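Motex 오픈데이 방문 기록: 의류 정리 시연

20/04/2020

Motex가 작업장을 외부에 공개한다고 해서 다녀왔다. 산업용 피킹 쪽 일을 오래 하다 보니 변형체, 그중에서도 천을 다루는 작업은 늘 남의 일처럼 보고 있었다. 이번에 신청한 이유도 의류 정리 시연이 일정표에 있었기 때문이다. 다른 부스는 대충 지나쳤으므로 이 글은 그 시연에 대해서만 적는다.

시연 구역은 가정집 세탁 공간을 흉내 낸 배치였다. 드럼세탁기가 있고 좌우에 밝은색 목재 테이블이 있으며, 그 앞쪽의 넓은 작업면에는 녹회색 천이 깔려 있다. 뒤로는 휴머노이드 형태의 로봇이 여러 대 서 있고 직원들 책상이 같은 홀 안에 있다. 전시용으로 따로 꾸민 공간보다 평소 쓰는 작업장에 가까워 보였고, 개인적으로는 이쪽이 참고가 된다. 조명이 고르지 않고 배경이 복잡한 조건에서 무엇이 되는지를 봐야 하기 때문이다.
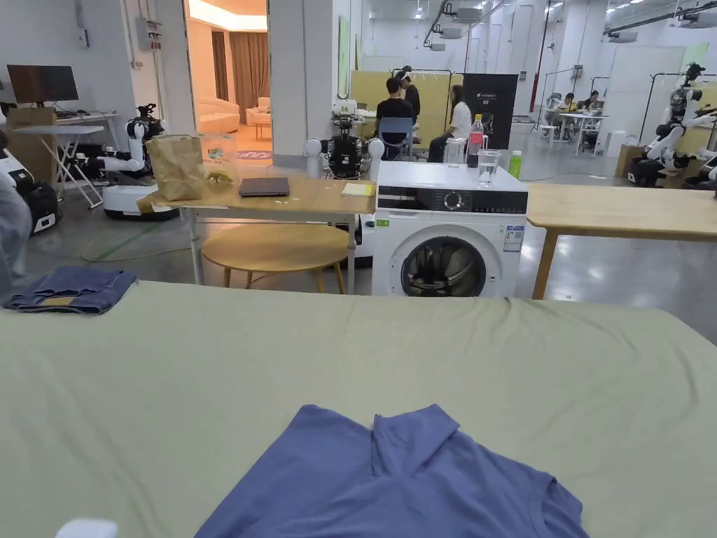 1. 대상물과 초기 상태

대상은 파란 티셔츠와 청바지였다. 청바지는 접힌 상태로 작업면 왼쪽 먼 곳에 놓여 있고, 티셔츠는 대충 펼쳐진 상태에서 시작한다. 둘의 성격은 꽤 다르다. 데님은 두껍고 강성이 있어서 한 번 접으면 형상이 유지되는 편이다. 얇은 셔츠는 잡는 순간 주름이 새로 생기고, 그 주름이 다음 파지점의 위치를 바꾼다. 설명을 맡은 직원도 난이도의 대부분이 얇은 쪽에서 나온다고 했다. 동의한다.

바닥 천의 색에 대해서도 물어봤다. 옷과 색상 차이가 있어 윤곽 분리가 쉬우냐는 질문이었는데, 그 점을 고려하기는 했지만 다른 색의 천도 번갈아 쓴다는 답을 들었다. 바닥 천 자체에 주름이 있다는 점은 오히려 조건을 어렵게 만든다. 그리퍼가 옷 아래의 천까지 함께 집는 실패가 생길 수 있어서다. 내가 같은 시험을 설계한다면 이 실패를 별도 항목으로 집계할 것이다.

2. 그리퍼 조작

사용 장비는 손으로 쥐는 방식의 그리퍼 2개다. 사내에서는 Hurkik이라고 부른다. 흰색 하우징에 검은색 집게부가 달려 있고, 몸체에 작은 녹색 표시등이 있다. 사람이 양손에 하나씩 들고 작업하면 그 동작이 기록되고, 기록은 Sotix라는 내부 도구에서 정리된다. 원격조작 방식과 비교하면 작업 속도에서 유리하고, 대신 힘 정보가 얼마나 남는지가 문제가 된다. 이 부분은 답변이 명확하지 않았다.

눈여겨본 것은 누르는 동작이다. 천을 집기 전에 한쪽 그리퍼로 옷을 눌러 고정하고 다른 쪽이 접근하는 순서가 기본이라고 한다. 맨손이라면 손바닥으로 할 일을 집게 끝과 몸체로 대신하는 셈이라 접촉 면적이 좁고, 얇은 천은 그리퍼 주변으로 뭉친다. 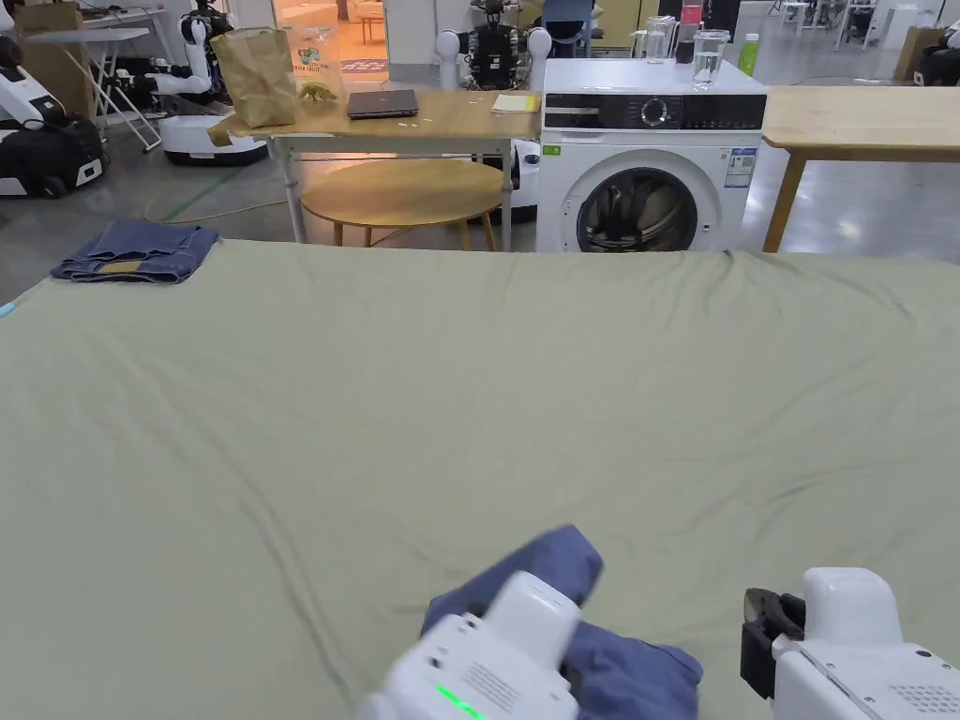 3. 집게 형상과 파지

집게는 안쪽으로 휜 검은색 손가락 두 개가 끝에서 만나는 구조다. 닫으면 뾰족한 아치 모양이 된다. 끝이 좁으니 접힌 모서리를 집기에는 적당하고, 넓은 면을 한 번에 잡는 데는 불리하다. 양쪽 피벗에는 육각 볼트가 쓰였다. 관절 끝의 테두리에는 긁힌 자국이 남아 있었는데, 새것을 꺼내 온 전시품보다 이런 장비가 보기 편하다. 직원 말로는 지금까지 모은 의류 동작 기록이 거의 2,000건이라고 한다. 성공과 실패의 비율은 공개하지 않았다.

학습된 정책을 로봇에 올려 돌리는 시연은 이번 일정에 없었다. Hamdy라는 이름의 후속 시연이 6월에 잡혀 있고, 거기서 다룬다고 들었다. 따라서 기록 품질이 실제 성능으로 얼마나 이어지는지는 판단을 보류한다. 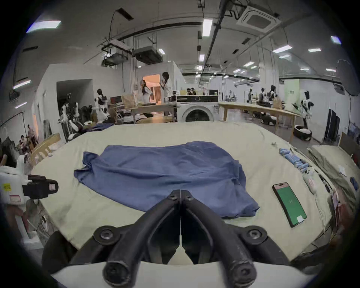

손으로 쥐는 그리퍼로 모은 기록을 로봇 팔에 그대로 쓸 수 있나?

집게부의 형상과 카메라 위치를 로봇 쪽과 맞추면 상당 부분 옮길 수 있다. 다만 사람 손목의 가동 범위와 팔의 가동 범위가 달라서, 로봇이 도달할 수 없는 자세가 포함된 구간은 걸러내야 한다. Motex에서도 이 필터링을 Sotix 단계에서 처리한다고 했다.

질의응답은 5분 정도로 짧았다. 그리퍼 교정 주기와 좌우 시간 동기화 오차는 묻지 못했고, 메일로 문의해 둔 상태다. 답이 오면 이 글 아래에 추가한다.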